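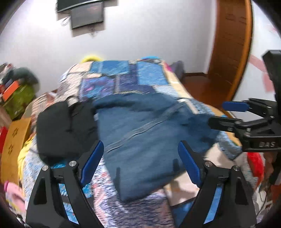
One reply to our spring notice said the pay line was missing and the dates were vague, and asked whether the railroad wanted workers or just names on a list. We want workers. Pay and dates are set out in full this time.

# Seasonal Shop and Track Crew, Jokell Narrow Gauge Railroad

The Jokell Narrow Gauge Railroad is hiring a seasonal crew for the engine house at Tindall and the line between Tindall and Erar. The season starts in June and ends in September. There are six places: four on track and two in the shop.

## The work

**Track crew.** The main job this year is replacing ties on the grade above Erar. We have 400 ties stacked at the Erar siding and expect to get all of them in before the end of August. You will dig out old ties, slide in new ones, spike, tamp and clean up. The crew also clears ditches, cuts brush back from the line and paints the mileposts. Trains run while you work, so a good part of each day is spent standing clear and waiting.

**Shop crew.** The two shop hands will work on coach 87, now up on stands in the north bay. The roof canvas has been stripped and several of the roof boards need to be replaced. After that come the window frames, the seats and the varnish. The shop crew also helps with the monthly boiler wash on engine 273. It is a wet and dirty job that starts at 5 a.m., when the boiler has cooled enough.

Shop and track hands trade places for a few days in July when the tamper is in for service.

## Hours and pay

- Track crew: 6:30 a.m. to 3 p.m., with a half-hour lunch
- Shop crew: 7:30 a.m. to 4 p.m., with a half-hour lunch
- Five days a week, including one weekend day
- $19.50 an hour, overtime after 40 hours
- A bonus of $100 at the end of the season for anyone who stays through September

Pay goes out every second week. We don't pay for travel to Tindall at the start of the season, but the crew truck to Erar leaves from the engine house every morning and that ride is on the clock.

## Where you will live

Crew members can live in the section house at Tindall for $45 a week, taken out of pay. It has three bedrooms, two to a room, a kitchen and one bathroom. There is a washer but no dryer – there is a line out back. Cell service is poor at the house and gone altogether past the second bridge. The nearest grocery store is in Erar and closes at 8 p.m.

You don't have to live in the house. People with their own place nearby are welcome to apply, and there is room to park a small camper behind the coal dock. No pets in the house or the shop. 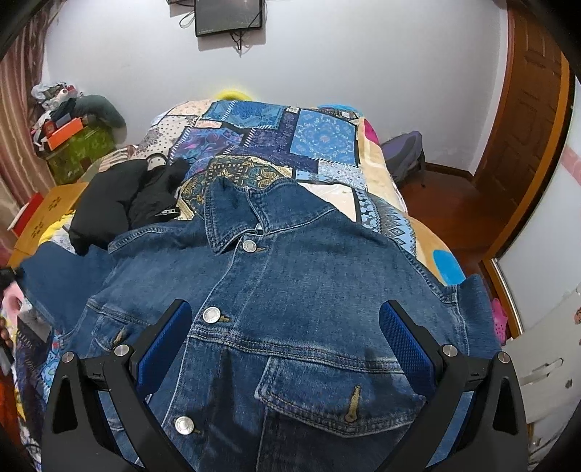 *Blue denim jacket with tan stitching.*

## What we are looking for

You need to be 18 or over and able to lift 60 pounds over and over during a shift. You need to be all right with heat, noise and smoke. For the track jobs no railroad experience is needed. We teach the rule book in the first three days and there is a written test on it, open book, at the end. You can't go out on the line until you pass. Anyone who fails takes it again the next morning.

For the shop jobs we want some time spent on woodwork. It doesn't have to be paid work. Boat building, house framing, furniture and theater sets have all been good backgrounds here. Please send two or three examples of things you made or repaired, with a line on each saying which parts were yours.

A driver's license helps but isn't required. A commercial license helps a lot, as we are short of people who can drive the tie truck. Say so near the top of your letter if you have one.

The railroad supplies hard hats, vests, gloves, eye and ear protection and all tools. You bring your own boots, which must be leather, lace up above the ankle and have a safety toe.

## What the job is not

We get a fair number of letters from people hoping to run engines. Seasonal crew do not fire or run 273 or anything else. Firing is taught in the winter class, and a season on the track counts toward a place in it. Crew members can ride the trains free on days off if there are seats, and two guests can ride with them once a month.

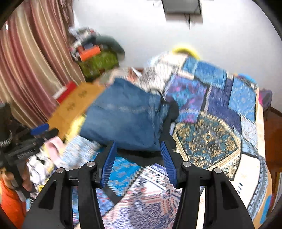
Can I apply for both the shop and the track?

Put both on the form and mark the one you would rather have. We fill the shop places first, and the letters left over go into the track pile with no mark against them.

## How to apply

Send one letter, no longer than two pages, with the application form. The form is at the depot ticket window in Tindall and on the jobs page of our website. Include:

- The dates you can start and finish
- Whether you want a bed in the section house
- Two references with phone numbers, at least one from a job
- Photos or notes on past work, for shop applicants only

Mail it to Crew Hiring, Jokell Narrow Gauge Railroad, Zevarus Road, Tindall, or hand it in at the ticket window before 4 p.m. on any day trains are running. Applications are read as they come in and close when all six places are filled.

We talk to everyone on the short list by phone. Calls take half an hour and are made in the evening, so give us a number that works after 6 p.m. Offers go out by mail, and you have ten days to answer. Former crew still need to fill in the form, but can skip the references.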